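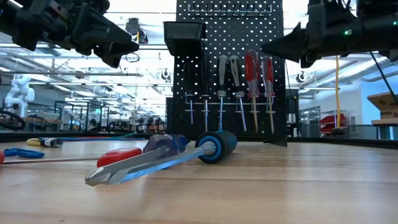
One flat, one Phillips

Home | Blog | About | Recipes (sort of) | Contact

Filed under: House Stuff, Rambling

So we've moved into the neighbourhood proper now, after two months of living out of my brother-in-law's basement, and I want to talk about secondhand furniture. Specifically I want to talk about the dresser.

I found it online late at night, which is when I find everything. "Solid maple, some wear, must go." The seller was a fellow named Terence Greenwood, out past the highway, and he wanted $200 and would not budge (I tried!). I borrowed Trevor Penner's truck, bought him a double-double for his trouble, and off we went in the kind of February slush that gets inside your boots no matter what you paid for them.

Terence was lovely. He gave us the whole history – it was his aunt's, it had lived in a cottage for years, there'd been a mouse in the bottom drawer at one point but the mouse was long gone. He threw in a lamp. I did not want the lamp. I have the lamp.

Anyway, getting the dresser home was fine. Getting it up the stairs was where Trevor and I stopped being polite to each other. It's a heavy old thing, and our staircase has a turn in it that I swear was designed by someone who only ever owned a cot and a suitcase. We got it wedged at the landing a little before supper and there it stayed while we sat on the steps below it and ate chips.
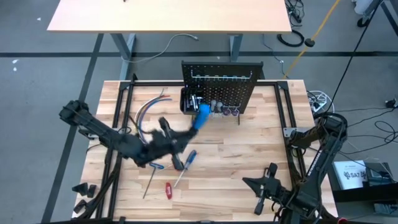
What finally did it was taking the drawers out, which yes, I know, you're supposed to do first. Mayu Kudo from next door came over to see what all the thumping was, looked at it for a good long minute and asked why the drawers were still in. Then she pointed out that the top was only screwed on from underneath. Off came the top, off came the feet, and up it went like it had never been a problem. I've promised her a pie.

Now for the colour. It was a sort of orangey varnish that made the whole bedroom look like a rec room, and I'd decided before we even got it through the door that I was going to strip it. Everyone has opinions about stripper. My cousin swears by the stinky stuff. Liam Bloxham, who I used to work with and who refinishes chairs for fun, told me to skip it and just sand, and to be patient. I am not patient. I used the stinky stuff on the top and sanded the sides, and if you look at it in the afternoon light you can see exactly where I changed my mind.

It took me over 47 hours if you count the standing around looking at it, and I do count that.

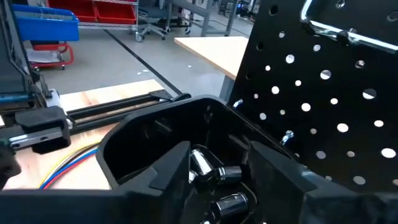

Vol. 2, No. 2

The handles were the fun part. The old ones were brass-ish and a couple didn't match, so I figured I'd replace the lot, and then I priced new ones and figured I wouldn't. I soaked them in vinegar and salt in an ice cream pail overnight, gave them a scrub with an old toothbrush, and they came up so much nicer than I expected! The odd ones are on the bottom drawer, where the mouse used to live, and you'd have to be lying on the floor to notice.

The drawers still stick a bit when it's humid. Mum says to rub a candle along the runners, so that's next, once I find which box the candles are in. I'd also like to line them with something, maybe that leftover wallpaper from the hall, although there's a real chance I'll get one drawer done and call it a feature.

If anybody local is after a lamp, it works fine and the shade is a cheerful mustard. Pickup only, and bring your own bulb.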